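3.2 What people mean by a clear table

Our respondents agreed on very little, but they agreed that a table should be cleared before guests arrive. Of the 152 households that returned the June questionnaire, all but 9 ticked "always" or "usually" for this item. We then visited 6 of them in Breldale, by appointment, and had to find somewhere else to put our coats.

The gap between reported and observed tidiness is old news in studies of the home, and we do not claim to have discovered it. What interested us was the vocabulary. "Clear" turned out to be a word with a great deal of give in it. For one retired couple it meant that the mail had been squared into a single stack. For a family of five it meant that the homework had been moved to the end where the visitor would not be sitting. Ha and Ahn, who coded the interviews separately, disagreed on this term more than on any other in the set, and their disagreement survived two meetings and a long lunch.

We came to separate two uses. In the first, a table is clear when it is bare. In the second, it is clear when everything on it has permission to be there. Most of our households held the first view when filling in the form and the second when opening the door. Tak calls these the paper table and the kitchen table, and we have kept her terms because ours were worse.

The tablecloth does a lot of work in the second view. Several respondents described putting one on as "clearing" the table, even when the same objects went straight back on top. A cloth seems to announce that the surface has been thought about. After that, the objects on it count as placed, and a visitor is expected to read them that way. Ironing was mentioned often in the questionnaire and seldom came up in person.

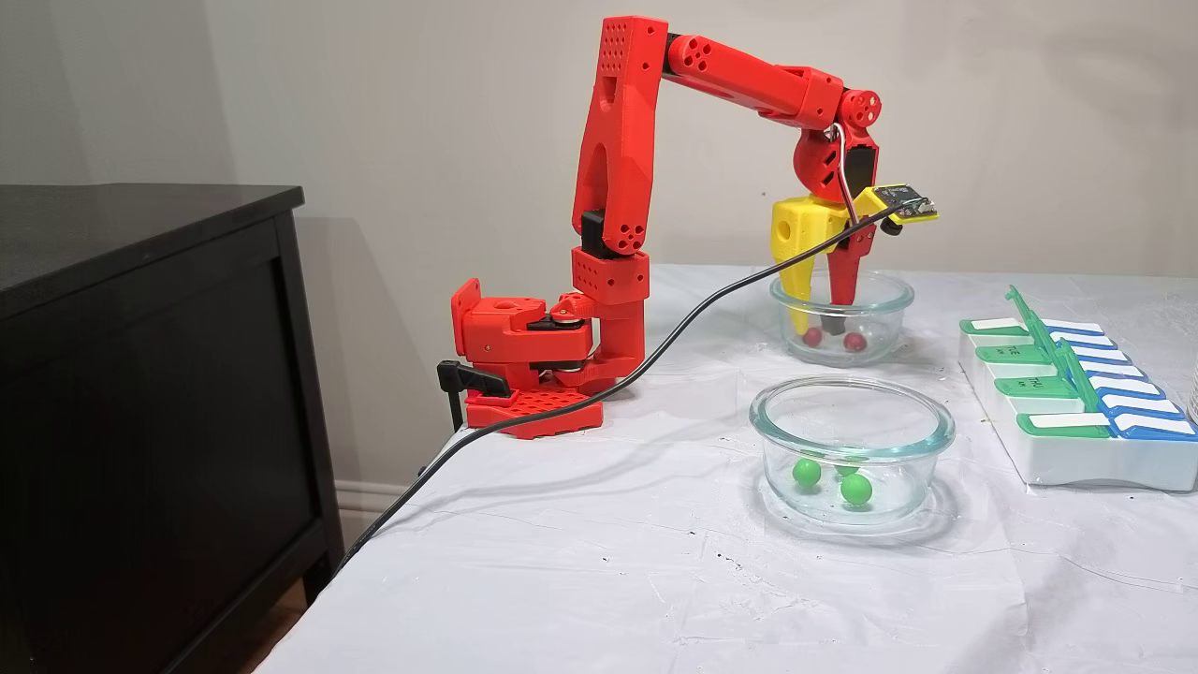

Figure 4. A cloth-covered table with two glass bowls.

3.3 The bowl problem

Bowls deserve a heading of their own, if only for the time they cost us. Under our first coding scheme a bowl was a container, and containers were scored by what they held. This broke down at once. Keys in a bowl were rated tidy by nearly everyone we spoke to, while the same keys beside the bowl were rated a mess. One respondent kept expired coupons in hers and was proud of the arrangement.

Yoo proposed scoring the bowl and its contents as one object. Kang objected that this would let a household hide any amount of clutter by buying a larger bowl. Both points are correct. We settled on a rule under which contents were scored separately only when they rose above the rim, and we recoded 200 items from the interview notes on that basis. The ranking of households hardly moved, which was a blow to everyone who had argued about it.

Glass bowls were the one exception worth reporting. Owners of clear bowls told us they were fussier about what went in them, and two said they had bought one for that purpose. Neither could say whether it had helped. We return to the matter of visible storage in Section 4, where the refrigerator door makes its first appearance.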